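Drandeck Tabletop Recording Kit
Sold by Skulport
Price: $2,850
Availability: made in small batches, next batch November
Shipping: ground only, two boxes

Overview | What's included | Specs | Our notes | Questions | Returns

Overview

The Drandeck is a small servo arm with a two-jaw gripper, a second arm you hold and move by hand, and the software to record one following the other. You do a task over and over, the kit saves each attempt, and later you train a model on what you saved. The maker, Onyshchenko, calls this "teaching by showing." We would call it data entry with your elbow, and we think you should know that before you spend the money.

We carry the kit because the recording side works and the parts can be replaced. We have doubts about most of the other things said about it, and they're written up under Our notes. If you already know what you want to record and have a table to do it on, skip to the specs.

What's included

Follower arm, assembled, with gripper
Leader arm, assembled, with hand grip
Two servo driver boards
Two power supplies (US plug)
Overhead camera with gooseneck mount
Table clamps, four
Rurna recording software, license for one computer
Foot pedal for start, save and discard
Spare gripper jaws, one pair
Hex keys and a bag of screws

Not included: a computer, a table, decent lighting, or anything to pick up. The maker's leaflet says "everything you need to start." See the previous sentence.

Specs

Joints: six per arm, counting the gripper
Rated load at the gripper: 200 grams
Recording rate: 30 samples per second, arm and camera together
Camera connection: USB
File format: one folder per attempt, with video and a plain table of joint positions
Operating system: Linux. The Windows version has been coming soon for as long as we have sold the kit.
Warranty: one year on boards, 90 days on servos

Our notes

These come from Rochelle Zamora, who handles our robot stock and set up a Drandeck in the back of the shop to see if the claims held up. She used one task the whole way through: pick up a small object from the table and put it in a bowl.

How many examples do you need? The maker's page says you can have a working skill "in an afternoon." Rochelle recorded 358 attempts. After throwing out the ones where she bumped the table, pressed the pedal late, or dropped the object and fished for it, she had 293 left. That took her parts of four days. Could you do it in an afternoon? You could record for an afternoon. What you'd have at the end is a folder.

Did the model learn it? Some of it. With the bowl where it had been during most of the recording, the arm did the job more often than it failed. When she moved the bowl a hand's width toward the front of the table, it mostly went to the old spot and let go over bare wood. She had been told the model would "generalize to new layouts." It had seen very few new layouts, so we don't know why anyone expected it to. If you want the bowl to be anywhere, the bowl has to be anywhere while you record, and your count of attempts goes up accordingly.

Discarding attempts. Rurna has a review screen where you step through attempts and mark them good or bad. Use it. The automatic quality score next to each attempt did not match Rochelle's opinion often enough for us to recommend it. It liked slow, smooth motions, including a slow, smooth motion that missed the object completely.

Should you keep recordings where you fumble and then recover? We've heard both answers from people who sounded equally sure. Rochelle kept a separate folder of them and tried training with and without. She couldn't tell the difference, and says one test on one table shouldn't settle it for you either.

The leader arm. It's light, and it drifts. After a long session the joints read slightly off from where they started, so run the zero routine each morning and again after lunch. The manual says once a month. We disagree with the manual.

The gripper. Fine on small, light, slightly soft things. Poor on anything slick. The jaws are thin enough to get down inside a shallow bowl, which matters more than we thought it would, and they cast a sharp shadow if your light comes from one side. A model will happily learn the shadow along with everything else. Record at different times of day if there's a window in the room.

Cables. The servo leads stand out from the arm in loops and catch on things. Tie them back, leaving slack for the full reach, and check that slack by moving every joint to its limit before you power up. Route the main cable off the back of the table so it stays out of the space where you're working.

The table. Clamp to something heavy. The first table Rochelle tried shook whenever the arm stopped quickly, and the shake is visible in the video. Those recordings aren't in the totals above.

The background. We've read advice to hang a plain gray cloth around everything. It may help. It also gives you a model that has only ever seen gray cloth, and we have not met many kitchens or workshops that look like that. Decide where the arm will be used and record there.

Questions we get

Can I buy one arm only?
Yes, call the shop. One arm can't record by example the way this page talks about, unless you move it by hand with the motors off, and then your hand is in the video.

Can two people share the recording?
They can. Rurna lets you enter a name for each session, and you should, as two people will grab the same thing in different ways. Whether mixing them is good for the model is another point where we've seen more confidence than proof.

Does it come with a trained model?
It comes with a download link to one. It was recorded on the maker's table. On ours it waved at the object and stopped.

Does it need the internet?
Recording, no. The license check, yes, at first start and again every thirty days. We've complained about this.

Is it suitable for a classroom?
For older students with someone in the room, we'd say so. Servos get hot under load and the gripper will pinch.

Returns

Unused kits within thirty days, full refund. Used kits within thirty days, refund less around 15 percent. "It didn't learn my task" is accepted as a reason, and we'll ask to see how many examples you recorded, mostly out of curiosity.

The shop's kit is set up for anyone who wants to try it before ordering. Thursday is the best day, as Rochelle is in until closing.

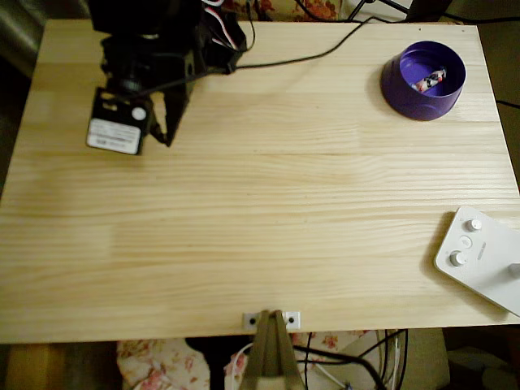 Bring the object you plan to use, if it fits in a coat pocket, and allow an hour. You'll get through fewer attempts than you expect.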